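## 3. Setting Up Your Fuvel Kitchen Scale

Now for the fun part - getting your first reading!

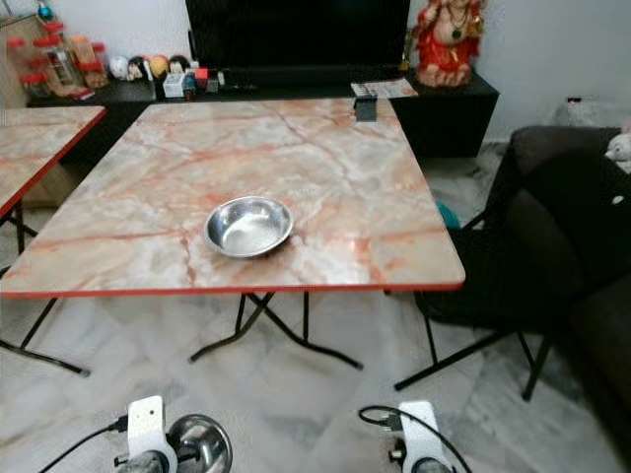
*Fig. 3: Steel bowl on a folding table.*

1. Put the scale on a hard, level surface and press down on each corner. If it rocks, turn the foot under that corner until it stops.
2. Slide in the 2 batteries and close the cover.
3. Press **ON** and wait for the zero.
4. Set your bowl on the plate, then press **TARE**. The display goes back to zero, and you can pour straight in!
5. Add 400 g of flour. Press **TARE** again before the next ingredient - you can do a whole cake this way.

**Note:** The scale turns itself off after 3 minutes. Tap the plate to keep it awake.

**Caution:** Never store anything on the plate. If you see error 1328, lift everything off and repeat step 3.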